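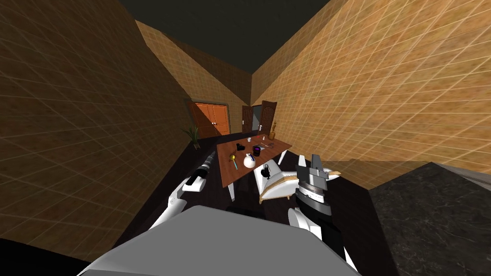
Check the base mount before you touch the wrist offsets, was the note from Eltinville this morning, the right arm always looks worse than it is when the torso is off by a hair. Fair enough. I had already spent an hour on the wrist by then.

Notebook > Sim cell > Two-arm setup

July, late morning
Entry by the bench keeper, Skulell shop

Working on the simulated two-arm cell, dining room layout. Complaint from the Wragg runs was that the right gripper closes high on anything near the close end of the table. Left arm fine.

Took the advice and went to the base mount first. The torso origin in the scene file was 3 mm higher than in the robot file. Whoever merged the two kept both. Set it to the robot file value and deleted the other line so it can't come back. Reloaded. Right gripper still high, but less.

Then the wrist. My offset from earlier was covering for the base error, so I backed it out and started from the stock numbers. Jogged the right arm up over the chair with the fingers upright, read the pose, sent it back to park, did it again. Same reading both times. The leftover error was in the tool frame, which still had the length of the old fingers. Put in the new length and saved it as a separate tool, name ends in _b. Please don't overwrite the old one, Ilano still uses it.

Physics step: was at 251 per second, no idea why. Put it to 600. The jug had been creeping on the tabletop with nothing touching it and I wanted to rule that out before running grasps. Left it alone through a coffee and the logged position held. Costs us speed, a full run now takes about 70 minutes on the small machine.

The armchair on the right side is a collision body all the way round, arms included. The planner routes the right elbow wide to miss it and sometimes gives up. Tried pulling the chair back a bit, planner happier, but then the layout doesn't match the Wragg runs, so I put it back. Raised the elbow limit slightly. Want a second opinion on that one.

Left arm: only checked parking. It goes where it should. Did not touch its tool frame.

Still to do:
- grasp test on the cup and the small bottle with the _b tool
- rerun one Wragg case start to finish
- find out where 251 came from
- same base check on the other layouts, they were merged the same week

Scene file saved and backed up on the shared drive. Old copy is next to it with "pre" in the name.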